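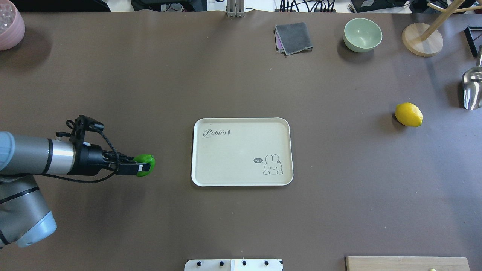 Lists > Clollodeck > Members' discussion > Storage and records

Subject: Re: Unclaimed ashes — how long, and what do you write down?
From: Begoñe Garrido
Date: March 17, 2025

On the unclaimed ashes thread, the original question was:

> We have taken over a small home from an owner who retired, and there
> is a closet downstairs with cremated remains in it going back further
> than any of us have been in the trade. Some are labelled properly,
> some have a first initial and a surname, and a few have only a
> number. The old owner says the numbers match a ledger but we have not
> found the ledger. Two questions. What do other people do about
> tracing families, and how long do you keep trying? Second, we would
> like to stop it happening again. Do you have anything in your
> arrangement paperwork about collection, and does it work? We also
> found a box of rings and watches, which is another headache.

We went through much the same at Drarnstead when we bought the second chapel, so I'll answer in order.

We had 66 sets of remains. The paper records that came with the building ran to 2468 files, in cabinets sorted by year and then by whatever the person doing the filing felt like. The first thing we did was leave the remains exactly where they were and make a list of what was on the shelves, shelf by shelf, writing down each label as it appeared, spelling mistakes included. Please don't tidy first. We had two containers side by side with the same surname, and the only clue to which was the husband and which was the wife was the order they'd been put away in. A colleague nearly moved them to dust.

If your numbered ones have a metal disc inside, that number will be the crematorium's and not your ledger's. Ring the crematorium. Ours had its own register and could match a disc in one phone call. That dealt with all but four of our unnamed ones, and we never did see the old owner's ledger.

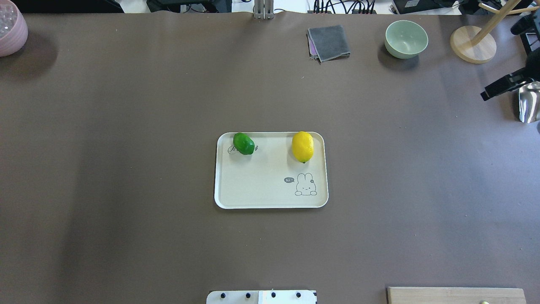
The rings and watches should have their own list, kept apart from the one for the ashes, even where you're sure they belong to the same person. We number each piece, put it in a small clear bag and write a description without guessing: "yellow metal ring, one clear stone", never "gold" or "diamond". When a family comes to collect, two staff are in the room and everything is laid out before anyone signs. For that we use a light-coloured tray with a raised rim, much like the one with the lime and the lemon on it, so a ring can't roll onto the carpet and a thin chain shows up well. The person collecting checks each piece against the list and signs beside it. It takes ten minutes and we've had no disputes since.

Tracing

We wrote to the last address on file, by ordinary mail and then by registered mail. If both came back we tried the executor, then the clergy or celebrant named on the service sheet, then the obituary for names of children. Obituaries were the most useful by far. Grandchildren with an unusual first name are easy to find.

The letter matters. Ours was too long to begin with and mentioned storage costs in the second line, and we got some very angry calls. The version we use now says who we are, that we have the ashes of the person named, that they are safe, and that there is nothing to pay. Then it gives a direct phone line. Anything about dates and what happens next goes on a second sheet.

Expect some people to say they don't want them. It's more common than you might think and it isn't our business why. Get it in writing from the person who signed the cremation application, or their executor if they've died, and offer to scatter or inter on their behalf.

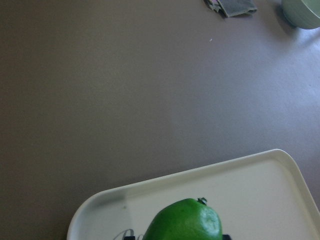
Keep a note of every attempt, with the date and who made it. I can't tell you how long you're required to hold on, as it differs from province to province and you should ask your own regulator before you do anything that can't be undone. We gave it a full year after the last letter, longer than we had to. Of the 66, families took back 41. The rest were interred together in November in a plot we bought for the purpose, each in its own container with its own marker number, so any one can be recovered if a relative turns up. One has, and was glad we'd done it that way.

The plot was $974 and opening it was $384. I mention it because people assume it will be ruinous and put it off.

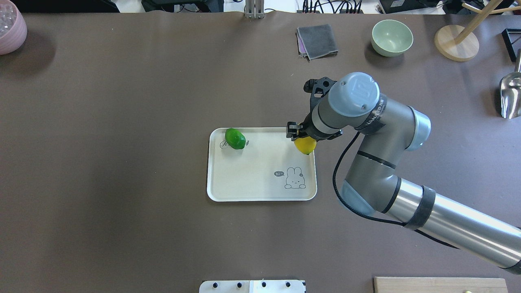

Stopping it happening again

There's a line in our arrangement form now, directly above the signature, with three boxes: family will collect, we deliver, we scatter or inter. Nobody leaves without ticking one. There's a space for a second contact who lives at a different address from the first. That second contact has done more good than all the rest of the wording.

We phone at two weeks, six weeks and three months. The two-week call is only to say the ashes are ready, with no pressure attached. Many people aren't up to it at that point and like being told they can leave it. At three months we ask if they'd like us to bring them round. A good number say yes — it was the drive to the funeral home they couldn't face.

For records we use Wollodine, which will flag anything still on the shelf past a date you choose. I wouldn't buy it just for that. A hardcover book and a calendar did the job at the old chapel for years, provided one person owned it. If you do go to software, keep the handwritten shelf list as well and scan it in.

Storage itself: a locked cupboard, dry, off the floor, labels facing out, nothing else in it. Ours is a steel one from Hauser, bought second-hand. Two keys, and a sheet on the inside of the door to sign whenever something goes in or out.

I can send the letter and the form wording to anyone who wants them, just write to me off list. They'll need changing for your province.

Begoñe Garrido
Drarnstead

Recent in Storage and records
Labels that don't fade: what are you using?
Re: Splitting ashes between siblings, consent form
Pacemaker paperwork — who keeps the copy?
Re: Old prearrangement files with no signature
Shipping cremated remains overseas
Re: Cupboard locks and insurance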